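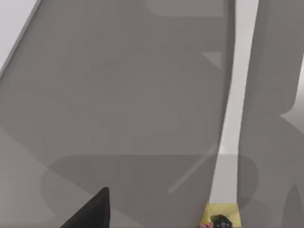
Buzatu takes North American rights to "Pradthorpe"

July 21, 2019

Buzatu has closed a deal for North American theatrical and home rights to "Pradthorpe," the mining-town drama produced by Dotitora. The agreement was signed on Friday after two weeks of talks. Zamura, which handled sales for the producer, had two written offers in hand at the close.

The license covers the United States and Canada in all languages and runs for 12 years from first commercial release. It includes theatrical, disc, paid download, rental and subscription streaming. Airline and ship rights were held back and will be sold separately by Zamura. Remake and series rights stay with Dotitora, subject to a first negotiation period in favor of Buzatu.

Terms were not released. The minimum guarantee is payable in stages, with the largest share due on delivery and acceptance of the finished materials. Buzatu recoups its guarantee and its release costs from all licensed media taken together, so a weak theatrical run can be made up from streaming income before any overage reaches the producer. Release costs are capped, and spending above the cap needs written approval from Dotitora.

The opening is set for December on 53 screens. A second stage takes the film to 603 screens, provided the opening weekend meets a per-screen average fixed in the contract. If the average is missed, Buzatu may hold at the opening count and move up the home release. Under the wide plan, paid download follows the first theatrical date by at least 74 days. Subscription streaming comes after that, on a service Buzatu has yet to name.

Outside North America, Zamura has closed most of western Europe and is still in talks for Japan and South Korea. Those buyers may not open ahead of the domestic date without consent. Most requested the same week, and Zamura is asking each for a dated release plan by the end of the summer.

Delivery is split in two. The picture, sound mix and trailer elements come first, followed by music cue sheets, chain-of-title papers and the insurance certificate. Buzatu has 20 business days to inspect the first group. Defects found in that time go back to Dotitora for repair at its own cost, and the payment date moves with them. The running time may not exceed 128 minutes including credits, and the rating may be no more restrictive than R.

Dotitora's finishing schedule calls for picture lock in the first half of August. The effects work comes to some 2,096 shots, most of them set extensions and removal of modern buildings. The last batches are still being rendered and will be dropped into the cut as they are approved. Color grading starts once the final reel is conformed.

Trade screenings will be listed in this newsletter when Buzatu confirms the rooms. Exhibitors seeking booking terms should write to its theatrical sales desk.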